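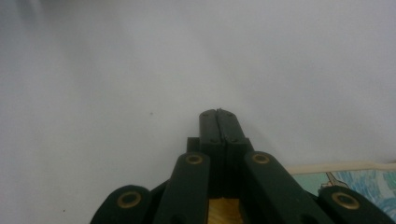
配信ライブのアーカイブ、なくてもよくないですか

2020年6月

先に言っておくと、怒られる覚悟で書いてます。前に「アンコールの手拍子がだるい」と書いたときもけっこう叱られたので、今回もたぶん叱られるんだと思います。でも先週からずっと頭の中でぐるぐるしているので、書いて寝ます。

配信ライブの話です。春からこっち、取ってあったチケットがぱたぱたと倒れて、うちの冷蔵庫に磁石で貼ってあった紙が一枚ずつ減っていって、最後に残ったのがMastanoホールのDidarの公演でした。Didarですよ。前回の来日のときは仕事で行けなくて、次は絶対に行くと決めて、先行で取って、一階の真ん中あたりの席が来て、発券した夜はうれしくて枕元に置いて寝ました(いい大人が)。それが延期になって、延期のお知らせを読んだ翌週に中止になって、かわりに無観客で配信します、と。

まあ、見ますよね。見ました。2,789席あるホールに客がひとりもいないところで、あの人たちが演奏しているのを、うちの台所のテーブルで見ました。

で、これがよかったんです。すごくよかった。だからこそ言いたいことがあるんですけど。

配信サービスはAmoahというところで、チケットを買うと、本番のあと8日間はアーカイブが見られるようになっていました。親切ですよね。途中で宅配便が来ても大丈夫、回線が落ちても大丈夫、残業でも大丈夫。わたしも買うときは「おっ、8日も見られるのか、お得だな」と思いました。人間なんてそんなものです。

ところが当日、開演の三十分前になっても、わたし、まだお風呂に入ってなかったんですよ。

これがホールだったら考えられないことです。ホールの日は朝からそわそわして、昼ごはんの量まで考えて、会社を出る時刻から逆算して会議の終わりを早めて、電車の中で前のアルバムを頭から聴いて、駅のトイレが混むから一つ手前の駅で済ませて、それでも物販の列に負けて、みたいなことを全力でやるわけです。それが「あとで見られるし」のひとことで、ぜんぶなくなる。お風呂から出たら一曲目が終わってました。髪をタオルで巻いたまま二曲目から見て、まあ一曲目はあとでいいや、と思った。思ってしまった。

あんなに行きたかったDidarの一曲目を「あとでいいや」ですよ? 自分でちょっとぞっとしました。

しかも、あとで見たんです、一曲目。三日後に。洗濯物をたたみながら。いい曲でした。いい曲なんですけど、なんというか、あの日の夜に置いてきた何かは、そこには入っていなかったんですよね。同じ映像のはずなのに。

それで友だちのNour Geageaに電話してこの話をしたら、「それはあなたがだらしないだけ」と言われました。はい。そうです。それはそうなんですけど、わたしがだらしないのと、だらしなくてもいい仕組みになっているのと、両方あるでしょう、という話をしたいんです。

ちょっと脱線しますけど、わたしはもともと生のライブの、取り返しがつかないところが好きなんです。

Badellという小さなライブハウスがありまして、知っている人は知っていると思います、階段が急で、柱が変なところに立っている、あそこです。あそこでWumpini Quansahがギターを弾いた夜、わたしは柱の真後ろでした。二時間、右肘しか見えなかった。でもいまだに、あの日の右肘のことを思い出すんですよ。途中で弦が切れて、張り替えるあいだに小さな声で鼻歌みたいなのを歌って、客がしんとして、誰かがグラスを置く音までして、あれは録音もされてないし、あの場にいた人のほかには誰も持っていない。柱の真後ろのくせに、わたしは持っている。こんな気分のいいことってないです。

あれがもしアーカイブに残っていたら、たぶんわたしは見返して、「あ、鼻歌、けっこう短いな」と思ったでしょうね。頭の中ではもう十分くらい歌ってることになってるので。残ってなくて助かりました。

話を戻すと、配信でもそういう夜は作れるはずだと思っているんです。Didarのときも、中盤でボーカルが客席のほうに降りていって、誰もいない座席の間を歩きながら歌う場面があって、あそこはほんとに息が止まりました。チャット欄も止まったんですよ。それまでハートだの拍手だのが滝みたいに流れていたのが、すーっと遅くなって、歌が終わった瞬間にまたどっと来た。画面の横に出ているコメントの数を見たら、その一曲の直後だけで896も増えていて、ああ、いま同じところで息を止めていた人がこんなにいるんだ、と思ったら、髪にタオルを巻いたまま泣きました。

この「いま同じところで」が、配信ライブのいちばんおいしいところじゃないですか? 音なら、悪いけどCDのほうがいいです。映像だって、きちんと編集した円盤のほうがきれいに決まってます。じゃあ何にお金を払っているかというと、わたしの場合は、あの晩に知らない人たちと一緒に息を止めるところに払ってるんだと思う。そこがアーカイブだと、きれいに抜け落ちるんです。後日見たときも横にチャットの記録は流れていましたけど、花火大会の翌朝の河原みたいな感じで、かえってさびしかった。

それにですね、アーカイブがあると、みんな時間どおりに来なくなる。わたしが言うのもなんですが、わたしがその見本です。来る人が減れば、一緒に息を止める人も減る。で、そんなに盛り上がらないなら後でいいか、となって、もっと減る。これ、このまま行くと配信ライブって、ただの「発売日が細かく決まっている動画」になっちゃうんじゃないかと、わりと本気で心配しています。

もちろん反対意見はわかります。電話でNourにも一通り言われました。

まず、仕事の時間が合わない人。これはわたしも身に覚えがあるので、いちばん弱いところを突かれました。夜勤の人、夜の七時なんて子どもをお風呂に入れている真っ最中の人、海外にいて現地が朝の四時の人。そういう人に「本番を見られないなら縁がなかったね」と言うのは、さすがに意地が悪いです。せっかく会場まで行けない人にも届くのが配信のいいところなのに、そこで時計を盾に締め出すのはおかしい、と。うん、おかしい。

それから回線の問題。これもあります。Didarの日も後半で一度固まって、ボーカルの人が口を開けたままの顔で静止して、わたしはその顔を見つめながらルーターの前にしゃがみこんでました。戻ってきたら次の曲の途中でした。アーカイブがなかったら、あの曲は一生聴けなかったことになる。チケット代を払っていてそれは、確かに、うーん。

でもね、言い返させてもらうと、時間が合わないことへの答えって、アーカイブだけじゃないと思うんですよ。

わたしの案はこうです。再放送をやる。アーカイブは置かないで、時間を決めてもう一回だけ流す。夜に本番をやったら、次の土曜の昼にもう一度、頭から通しで、早送りも一時停止もなしで流す。合計2回。昼の回に来た人たちは昼の回の人たちで、また一緒に息を止めればいいんです。芝居だって昼の部と夜の部があるじゃないですか。本番を回線のせいで見そこねた人も、昼の回に来ればいい。わたしなら両方見ます。昼は窓を開けて、ビールも開けて見ます。

海外の人の朝四時問題も、再放送の時間をうまくずらせばだいぶ楽になるはずで、ここはもうちょっと頭のいい人に考えてほしいです。わたしは時差の計算がいつも逆になるので向いてません。

Nourは「それでも見られない人はいる」と言っていて、それはもうその通りで、この案はそこには答えられていません。耳の聞こえにくい知り合いは、一度止めて字幕を読み直したいから一時停止がないと困る、と言っていたそうで、これは考えてもみなかったので、しばらく黙ってしまいました。そういう人には申し込めば後で見られるようにするとか、道はあると思うんですけど、申し込まないと見られないっていうのも面倒な話ですよね。ここはまだ答えが出ていないまま書いています。すみません。

ただ、全部の公演を一律で「8日間見放題つき」にするのが当たり前になっていくのは、やっぱりちょっと待ってほしい。ある公演はアーカイブつき、ある公演は一晩かぎり、ある公演は再放送つき、と、やる側が選んでくれたらいいんです。で、それをチケットを買うページの上のほうに大きく書いておいてほしい。今のAmoahの購入ページ、視聴期限がものすごく下の、決済方法のさらに下に書いてあって、老眼の入りかけたわたしには探すのが大変でした。これは完全にただの苦情です。

あと、これは小さい話なんですが、開場時間というものを配信でもちゃんとやってほしい! Didarのときは開演の三十分前から入れるようになっていて、でも入ってもロゴの静止画が出ているだけで、音もなかった。あれはもったいないです。客入れの音楽を流してくださいよ。ホールに早く着いて、知らない洋楽がぼんやりかかっているなかで、前の席の人のTシャツの年号を読んだりしている、あの時間込みでライブでしょう。Badellなんか、客入れの曲が気になって店の人に聞きに行って、そこからまるごと好きになったバンドまであります。静止画の三十分じゃ、そりゃお風呂に入りますって(責任転嫁)。

それで思い立って、先週末、別のバンドの配信を、アーカイブはないつもりで見てみました。本当はあるんですけど、自分のなかで禁止にして。夕方のうちにお風呂に入って、着替えて、靴まではさすがに履かなかったけど靴下は履いて、スマホは寝室に置いて、開演の二十分前に台所の椅子に座りました。トイレも先に済ませた。照明も落とした。家族には「いまから二時間いないと思って」と言って、変な顔をされました。

どうだったかというと、めちゃくちゃ疲れました。終わったあと、足がだるかった。座ってたのに。で、翌日の昼休みに会社の机で急に三曲目のイントロを思い出して、確かめたくなって、アーカイブのページを開きかけて、やめました。頭の中で鳴っているほうは、たぶんもうテンポが違っているんですけど、それでいいことにします。

Didarの振替公演はまだ日程が出ていません。冷蔵庫のチケットは払い戻しの期限が来月なので、そろそろ封筒に入れて送らないといけないんですが、磁石をはずすところまで行っては戻し、を繰り返しています。配信のほうの視聴期限は昨日の夜中に切れました。一曲目だけ、もう一回見ておけばよかったかな。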